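Home Workshops Visits Guides Forum About

A Saturday's worth of robot arm at the Wodilthorpe shared workshop

The first thing the Wodilthorpe workshop tells you about itself is that you are parked in the wrong place. The sign is larger than the one with the workshop's name on it, and I suspect it gets more readers. I moved the car, walked back past a tire shop, and was let in through a side door with a note on it asking me to use the other side door.

I was there for the June open afternoon, which ran from 2 p.m. until the coffee was gone. Like most shared workshops it has a laser cutter with a waiting list, a 3D printer being repaired by people who came in to print something, and a shelf marked FREE where unfinished projects go to be adopted. I've been to a lot of these. I went to this one for the bin picking.

Four members have spent most of a year teaching an industrial arm to take parts out of a metal bin and put them somewhere else. They call the project Zison. I asked what it stood for and got two different answers, so I stopped asking. The arm came secondhand through a dealer called Perkari for $2600, a price everyone in the group mentioned within a minute of meeting me, in the tone other people use for a baby's birth weight. Freight was extra. So was the electrician.

If your idea of a home build is a kit arm from a box, the size of this one takes some getting used to. It was designed to do one thing very accurately for years in a building with good lighting, and it now lives between a bandsaw and the sink. The group runs it slowly. There's a taped line on the floor for visitors, and a member with a thumb on the stop button who did not put it down to shake hands, which I took as a good sign. 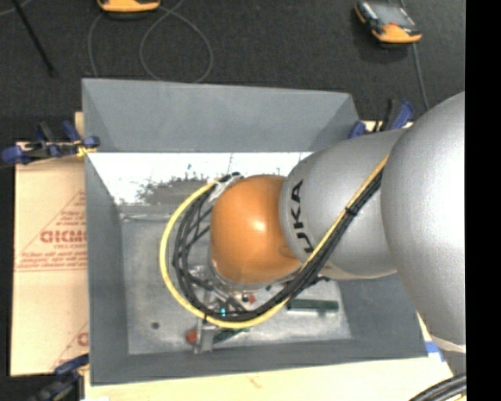
Cables, I was told, are most of the hobby. Every sensor you add to the business end of an arm needs a wire back to something, and the wire has to be long enough for the worst move the wrist will ever make and short enough not to snag during all the others. These two lengths are not the same length. The current answer is a generous loop and some cable ties, and it is the sixth answer. The fifth one came off in the middle of a demonstration for the landlord.

The bin has its own history. The first was plastic, and walked across the table whenever the arm nudged it. The replacement is metal and held down with clamps, so that when the arm misjudges a wall, the wall wins and the software stops to think about what it has done. I liked this arrangement. It's how I learned to parallel park.

The talk was in the back room, on chairs of several eras. The slides covered how the system picks a target, how it decides on an angle, and how often it is wrong. I wrote down one number, 237, the count of logged picks from their best evening so far. Somebody asked how many attempts that had taken. The speaker said the log was "more of a positive document" and moved on to calibration.

Calibration got twenty minutes and deserved them. If the arm and the computer disagree by a few millimeters about where the bin is, you get a very expensive machine confidently pinching air. They redo it at the start of every session, and again if anyone leans on the table. People do lean on the table – it's at exactly the right height.

For anyone tempted to try this at home, the practical advice came over coffee. Check what power the controller wants before you buy. Measure your doorway, then measure the arm on its pallet. Get the controller and the pendant with the arm, as a set, even if it costs more. Budget for connectors, and then budget for the connectors you'll need once the first ones turn out to be the wrong gender. And find a room with a concrete floor and patient neighbors.

Before leaving I had a look at the quieter end of the building, where a clock was being restored and a canoe was being argued about. The Ogunleye bench, named after the hardware store that gave them the lumber for it, is the nicest workbench I've seen in a place like this. It has a dog-eared sheet asking people not to glue things on it, with a ring of glue on the sheet.

Membership is $60 a month, keys included after an induction. The arm is off limits until you've done the group's own safety session, and there's a list for that too. I put my name down. It's a long drive, but I know where to park now.

Recent visits
Two kilns and a ferret: a pottery co-op open day
The model railroad under the bowling alley
What we saw at the county repair fair
A tour of a very small cannery

Get new visit reports by email. One message a month, unsubscribe whenever you like.

This site uses cookies to remember your settings. Accept | Manage preferences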